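Workshop Notebook, Weven Room
3/1/21
Entry by Ohemaa Boateng

The fruit set was taken out of the Troda bin this morning and checked against the December list. The strawberries, the lemon, the cherry and the blackberry are to be kept together from now on and returned to the same bin at the end of each session. The plaid towel is to lie folded flat toward the back of the table. The lid of the bin is cracked at one corner and has been taped.
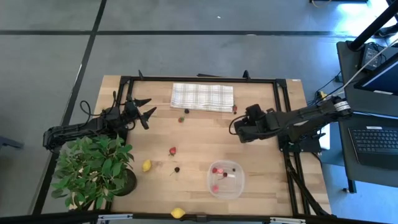
The clear plastic bowl remains the standard container for sorting. A second bowl has been requested from Ackah, order limit 300 dollars, delivery in 6 working days. Colleagues are asked not to substitute the Treltex bowls, which are deeper and belong to the other room.

The butcher-block top is due for oiling. The previous coat was applied in December. Remaining oil: one can, 1000 ml, on the lower shelf.

Open item: label for the towel drawer.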